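## 4. Setting up the partition panels
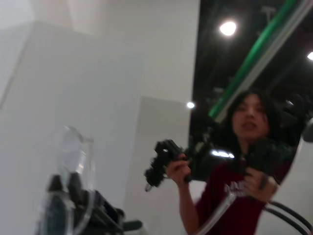
Before you begin, please read the whole section one time. The Indusby panels are not difficult to set up, but the order of the steps is important. If you fix the corner too early, the last panel will not fit.

You need 2 persons for this work. One person holds the panel, the other person makes the connection.

1. Sweep the floor where the panels will stand. Small stones under the foot make the panel lean.
2. Mark the line of the booth wall on the floor with tape. Leave 24 inches free between the wall and the first partition panel.
3. Lift the first panel to standing position. Hold it at both sides, never at the top edge only.
4. Push the foot plate under the panel until it stops. Tighten the screws by hand.
5. Place the next panel beside it and close the Backlund clips, starting from the lowest one.
6. Check with a level that the top edges make one straight line. Adjust the feet if necessary.
7. Now tighten all screws with the key, first the corner and then outward.

**Note:** The panels are lower than the booth wall. This is correct. Do not put blocks under them to get the same height.

**Caution:** Do not tie panels or cables to pipes or rails under the ceiling. The panels must stand on their own feet.

**Caution:** A row of more than 5 panels needs a side support (part 11 in the parts list).

### 4.1 Cleaning

White surfaces show finger marks quickly. Use a soft cloth with warm water and a little dish soap, and dry after. Strong cleaners make the surface dull and we can not repair it.

If a panel is damaged, please write to Borghild Midtbø at Trisia and tell the panel number from the label on the foot plate.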